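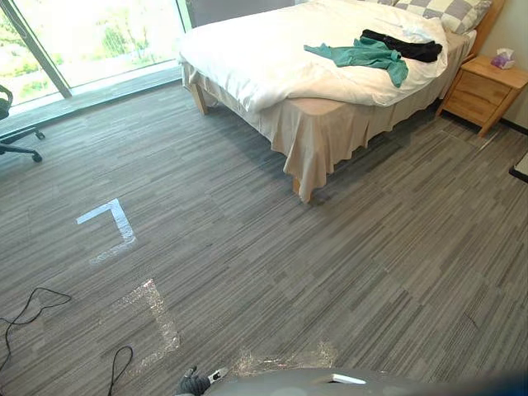 Slide 1. Bedroom test area: bed, two garments on the duvet, tape on the carpet, hand at the bottom left.

Good afternoon. I'm going to talk for 20 minutes about two hands and one bed, and then take questions. If you want the short version, we kept the Nakpan hand for bedroom work and moved the Cukard to kitchen work. The rest of the talk is how we got there.

Leave slide 1 up while people sit down.

Background first. The Prirbridge project is about tidying rooms that people live in. Picking up clothes, pulling a duvet straight, putting things on a nightstand. We had two hands on the shelf that could both be bolted to our arms, and two opinions in the team about which was better. So we ran 140 trials with the same tasks for both and wrote down what happened.

Point at the carpet on the slide. The white tape shaped like an L looks like a corner marker. Say that we park to a mark because the arm reach changes a lot if the base is off by the width of a hand. People always ask about this, so get it in early.

Point at the bed. Two garments, one teal and one black, lying partly on top of each other. The overlap is deliberate. A single shirt spread out on a white cover was easy for both hands and told us very little. Once the black one sits on the teal one, you find out which hand takes one layer and which one takes two.

What we scored:
Did the hand close on the garment asked for.
Did it bring anything else along, including the duvet.
Did the garment stay in the hand until the drop point.
Did the operator have to step in.

We did not score speed. I'll come back to that under problems.

Now the hands. The Nakpan has slim fingers and pinches well. It is weak on anything heavy. The Cukard has wider finger pads and a stronger close, and it was the favorite before we started, mine included. On folded cloth the wide pads were a drawback. They pushed the fold flat before they closed, and then there was no fold left to hold on to. On bare duvet the Cukard grabbed too much and dragged the whole cover toward the robot.

Pause here. Ask who in the room has worked with cloth. Usually a few hands go up. If there are none, spend another minute on why cloth is awkward: it changes shape when you touch it, and the camera sees the top layer only.

Next slide.

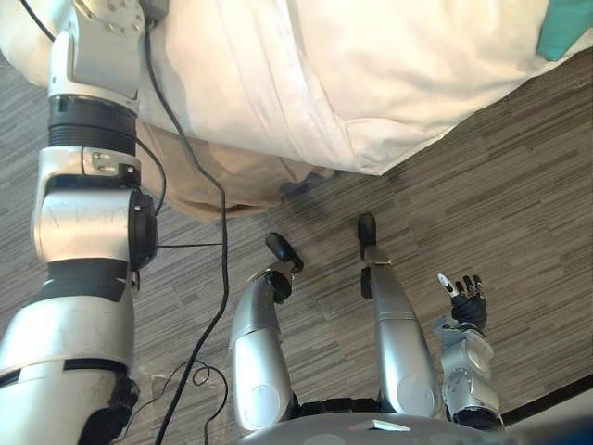

Slide 2. Head camera view with the fingers of one hand raised. Bed skirt and sheet edge ahead, cables on the floor.

This slide is about arms and cameras. Point at the big arm on the left. When an arm is up like that, it takes a large part of the view from the head. The edge of the bed is still visible, but you have lost a good piece of the floor and everything behind the arm. In our notes, more failed grasps were put down to a blocked view than to the hand itself. That surprised the people who wanted to buy a third hand.

We tried two fixes. The first was a wrist camera. It helped close to the cloth, and it did nothing for planning the reach. The second was a change in the controller so that the idle arm drops low before the head camera takes its planning picture. It cost no hardware and we kept it.

Point at the thick black cable. Cable routing belongs in your test plan. A cable that pulls on a joint changes how the arm feels to the controller, and you can end up blaming the hand for it. At Cisano we now check slack before each block of trials.

Problems with our test, say these plainly:
One bed, one carpet, one set of covers.
The operators knew which hand was fitted.
We changed the controller partway through, so timing from before and after can't be compared. That is the reason there is no speed chart.
No trials in the dark. There is a big window and we worked by daylight.

What we would do again: mark the floor, overlap the garments, log the reason for every miss in words as well as a code. The words were more useful.

What comes next: the same tasks with a heavier blanket, starting in April. If the Nakpan can't lift it, we'll look at one hand of each kind.

Go back to slide 1 for questions.

If asked about price, say we can talk after the session. If asked for the data, the trial log can be shared, but the video can't yet.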